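Plarolness Boards > Shop Floor > Rules and Good Practice

Thread: Cables on the floor inside the robot's reach

ledden_nights
Our site rules were written for arms bolted to a pedestal, and they run to 461 numbered items. One covers cables: "shall be routed so as not to present a hazard." Lovely. Now we have a two-armed unit working in mocked-up rooms with a person sitting in them, and I've been told to write something an operator can follow before the January audit. What do you all do about floor cords?

sawhorse
Tape them down. Next question.

Yuk-lan Tsang
Tape is fine until a chair with casters goes over it 3000 times. I look after the practice rooms at Jullham and we gave up on it. Our rule is that anything with a plug runs along the wall, and if it can't, the unit doesn't move its base. Arms only.

sawhorse
So your rule is that a mobile robot shouldn't be mobile. Bold.

Yuk-lan Tsang
My rule is that it should be mobile after somebody has picked up the cords. It takes a few minutes. People have survived it.

ledden_nights
For reference, this is the sort of room I have to write for. Person at a desk with their back to the robot, white and black cables across the middle of the floor, power strip or plug adapter in among them, gripper out near the base of the chair. I'd like the rule to cover all of that without becoming item 462 through 480.

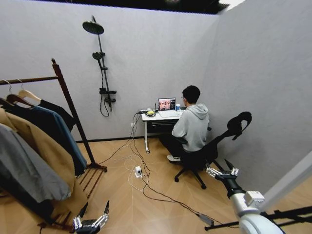 Re: Cables on the floor inside the robot's reach

gantry_goat
I count two separate problems and cables is the smaller one. The person is facing a laptop. Whatever your rule says about keeping eye contact with the operator or agreeing on a signal, it isn't going to work with the back of a hoodie.

sawhorse
They can hear it coming.

gantry_goat
Can they? Ours is quieter than the vending machine. We require a spoken "moving" and a spoken answer before any base motion with a seated person in the room. No answer, no motion. The new people feel silly for a day or so and then they do it in the cafeteria.

Su
Disagree with making it spoken. Half our sessions have headphones on. We put a second person at the stop button with a clear view of the chair, and that person has no other job. Management hates it, so I assume it's correct.

Yuk-lan Tsang
Both, please. And put the coat rack in your rule too, ledden. A long coat hanging nearly to the floor will find a gripper sooner or later. We keep loose clothing 400 mm outside the reach envelope unless clothing is the task.

sawhorse
What if clothing is the task?

Yuk-lan Tsang
Then it's one garment at a time and the rest go in another room.

ledden_nights
OK, draft:
1. No base motion over cords. Clear them or work arms only.
2. Seated person facing away: spoken call and answer, or a spotter on the stop.
3. Hanging clothes out of reach unless they're the task.

gantry_goat
Change "or" to "and" in 2.

Su
Leave the "or". If you ask for both, you'll get neither and a signed form saying you got both.

ledden_nights
Going with "and" for the audit copy. Su, I'll send you the form.

sawhorse
I still say tape.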